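Print this page | E-mail this page

How do I get dried rice off everyday plates without scratching them?

Asked by Yuzuki Hosoda, Burkthorpe

I rent a small place with no dishwasher and I cook rice most nights. By the time I get to the plates it has set hard. I have been using the green side of the sponge and now two plates have dull patches. Is there a better way that doesn't mean standing at the sink for 20 minutes?
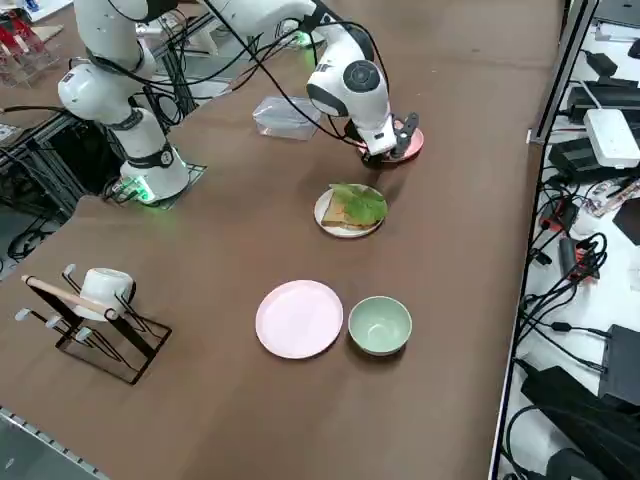
The plates are plain glazed ones from Sasstead, nothing expensive, but I would like them to last. Our water is hard, if that matters.

2 answers

Yee-man Lu answered:

Use cold water first. Hot water makes starch gummy and it sticks worse.

1. Scrape off what comes away easily with a rubber spatula.
2. Lay the plates flat in cold water with a spoonful of baking soda and leave them 20 minutes - longer if the rice sat overnight. 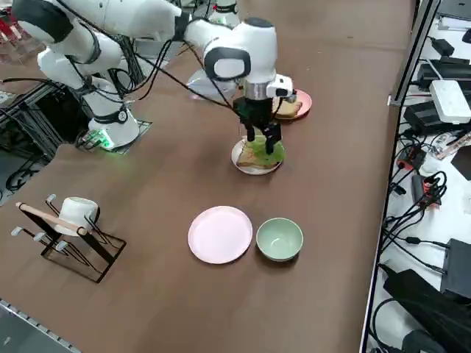 3. Wipe with a soft cloth, then wash as usual in warm water with dish soap.
4. Dry them right away. With hard water you get spots if they air dry.

The dull patches may be metal or mineral marks and not scratches. Try a paste of baking soda on one before you give up on it.

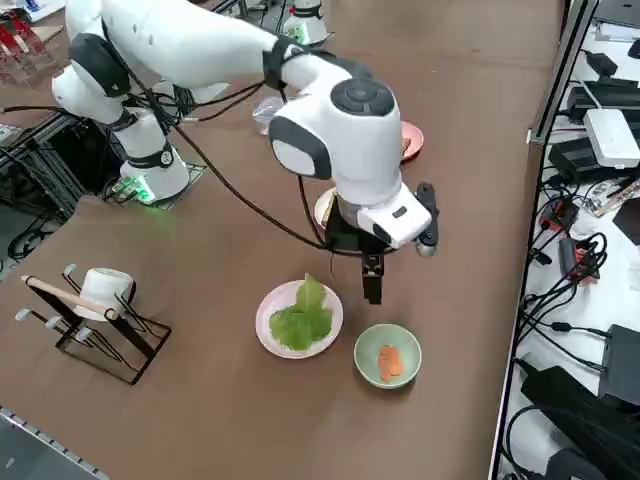

Food dishes at the table.

burk31 answered:

Just soak them. I leave mine in the sink till morning and it's fine. Never had hard water though.

Print this page | E-mail this page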